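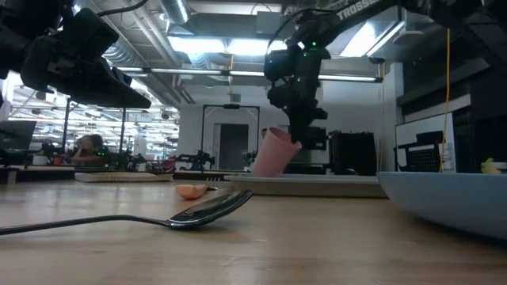
Every kitchen store in Ternholm now sells a reusable cup, and every one comes with a promise about the planet. I have my doubts. My cupboard holds 6 of them, mostly giveaways, and I drink coffee out of the same chipped mug I bought in college.

A reusable cup pays off only if you use it, over and over, for years. The coffee shops in Dritton take 32 cents off if you bring your own, and on a Sunday morning I watch the line and see paper in almost every hand. People own the good cup. It's at home, or in the car with something growing in it.

I don't think shoppers are lazy. I think we were sold an object when what we needed was a sink and a shelf of plain mugs by the register. Washing mugs costs a shop money, though, and selling cups brings some in.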